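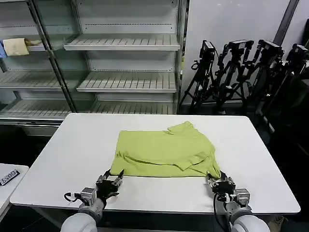 Re-reading The Salt Ledger, part 7: in which a map is consulted

Posted in November by the management

I had planned to cover three chapters this time. I got through one and a half, and the half was mostly weather.

When we left things, the ferry had finally put in at Zilterlow and the twins were no longer speaking, which made for a quiet disembarkation. The Ledger-Keeper (still no name, still no face, still somehow the best-dressed person in the book) has told them the second seal is in Praltar. Everyone in the book pronounces this as if it were terrible news. Having now read the chapter set there, I'd say it's a market town with a drainage problem.

I was fourteen when I first read this and I thought the Praltar chapter was the height of sophistication. There is a spice merchant. There is a conversation about grain tariffs in which both people are lying. I remember feeling very grown up for spotting it, and I'd forgotten that the narrator tells you so in the very next line, and again at the bottom of the page in case you'd nodded off.

What does hold up is the older twin. She spends the whole chapter being sensible, and it's only when she pockets the merchant's key that you see how angry she's been since the ferry. No speech, no clenched fists. She takes the key and buys some pears. If the rest of the book trusted itself like that it would be 300 pages shorter and I'd have finished this series by the summer.

The younger twin, meanwhile, has a prophetic dream. It's in italics. It goes on for almost 7 pages and contains a stag. I have nothing against stags, but this one talks in rhyme, and one of the rhymes is "Drondero" with "sparrow", which I've tried aloud in several accents without success.

A few of you wrote in after the last post to say I'd been unfair to the siege. I went back and read it again. I was unfair about the catapults, which are properly set up two chapters before. I stand by what I said about the singing.

We also get our first date, carved over the customs house door: 1294. Remember it, because the author won't. By the time we reach the tombs the same customs house will be a thousand years old and on the other side of the river.

Next time, the road to Drondero, a bridge with opinions, and the return of the mule. I've missed the mule.

Contact | © The Pongsiri Shelf | Back to top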